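Zirent Shared Workshop
Progress report to the Matlala Fund, second period
Covers the open day of 18/10/2025

1. Where we are

The grant agreement says we will hold one public open day per period, and that it should "bring the work to people who do not usually see it." We held it. People who do not usually see the work came and saw it, and a good number of them asked when the real robots would be coming out.

The short version for anyone reading this between meetings: the open day took place on the planned date, the demonstration ran all afternoon, the recordings are usable with exceptions listed in section 4, and we are under budget on everything except extension cords.

2. Attendance

We printed 200 programs and gave out all but 18 of them. We don't consider this an attendance figure, having watched one family leave with a stack, but it is the only number we have. The clicker counter bought for the purpose was picked up by a small child early on and by the time we got it back it had recorded a crowd that would not have fit in the building.

Most visitors came from the Imberg side of town. Two school groups had booked and one came. The other has been offered a date in November.

3. The demonstration

The proposal promised "a live demonstration of robot learning." In practice robot learning is a person moving household objects from one place to another, many times, while holding a gripper in each hand. We had worried this would be dull to watch. It is fairly dull to watch, and people stayed anyway, partly to give advice.

The task was table clearing with bowls. We picked it in the spring because every visitor has an opinion about how to clear a table, and this was correct to a degree we had not planned for. The operators were asked to ignore suggestions from the audience. The Gukedum grippers held up well over a full afternoon, which was one of the things you asked us to check before the next purchase.

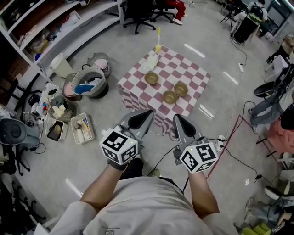
Bowl task at the open day table, with a hand-held gripper in each hand.

Visitors were allowed to try the grippers themselves in the second half. The usual pattern was great confidence, then a bowl on the floor, then a much more respectful tone. We think this did more for public understanding than the poster did – the poster was about calibration and cost more.

4. Recordings

Our target for the day was 100 complete runs. We reached it shortly before closing, then threw out 5 in review. Three had been stopped halfway for visitors' questions, one was started twice under the same name, and in the last the operator finished the task perfectly and forgot to start recording until afterward. The remainder have been labeled and copied to the project drive.

Visitor attempts were kept apart and are not in these totals. They may have some value as examples of failure, of which we now hold a generous supply.

5. Problems

Floor space. The demonstration, the desks and the storage all share one room, and on an open day the public shares it too. We put tape on the floor, and it was respected by adults until the cookies came out. We would like to move the storage shelving before the next event. This needs no money, only a weekend.

Cables. The risk assessment we sent you in advance said all cables would be routed away from visitors. We routed a lot of them. Proper floor covers are on order and will come out of the events line.

Sound. The talk at the start could not be heard past the second row. Several people at the back clapped in what we felt were the wrong places.

6. Money

Spending for the period is within plan. The events line is slightly over for the reason given at the top, and we ask for your agreement to cover it from the unspent printing money. The full table is in the attached sheet, which this time adds up.

7. Next period

The school group visit comes first. After that we start the second task, folding, with the same grippers and a cleared corner of the room. We will also rewrite the visitor sheet so that it says, in its first sentence, that the person at the table is the demonstration.

Your program officer is welcome to come and try the bowls.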